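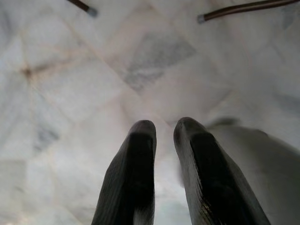 Surface Finish Is a Specification
4/11/22

Most rental listings describe finishes by appearance only. Kindent's catalog gives color, pattern and price, and leaves out slip rating, gloss level and sheet thickness. I think this is a mistake, and an expensive one for whoever replaces the surface.
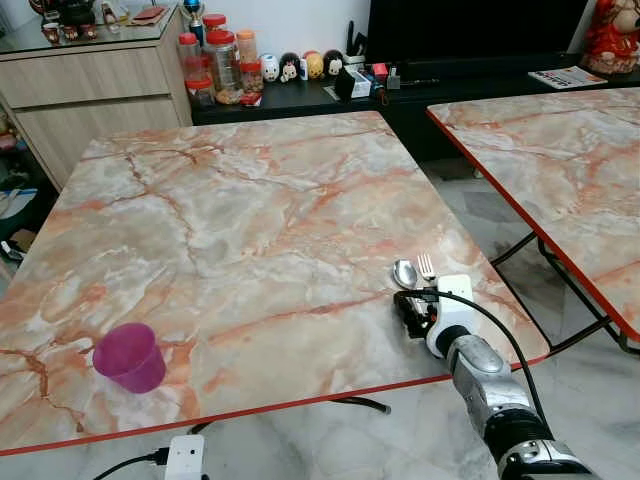 Gloss is the property buyers ask for most and measure least. A high-gloss sheet shows fine scratches sooner than a matte one, and a busy pattern hides them only in part. Take a folding table with a marble-patterned top, pale gray and cream with rust-colored veins. The veins break up the reflection and will disguise a small mark. They do nothing for the edge, where a thin trim like the red-orange one on this table takes the knocks. Edge trim should be listed as a separate part - with a part number - and it almost never is.

Trornbridge does better. Its sheet for the Sakis line runs to 5 pages and states the cleaning agents tested, the load at the center of the top and the expected life of the hinge. I would pay 30 dollars more per table for that document alone.

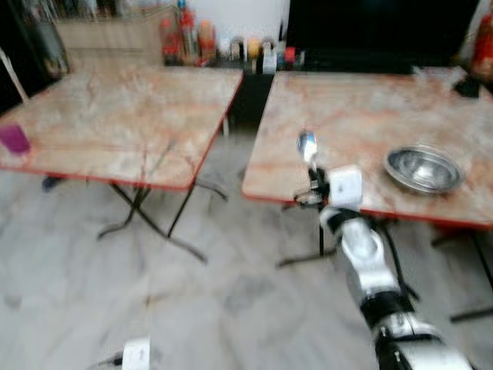
What a listing should contain

Gloss level, measured at a stated angle. Thickness of the surface layer and of the core. Trim material and how it is attached. Replacement parts, with prices. Nasution already prints the last two on its invoices, so the data exists. It needs to appear before the sale.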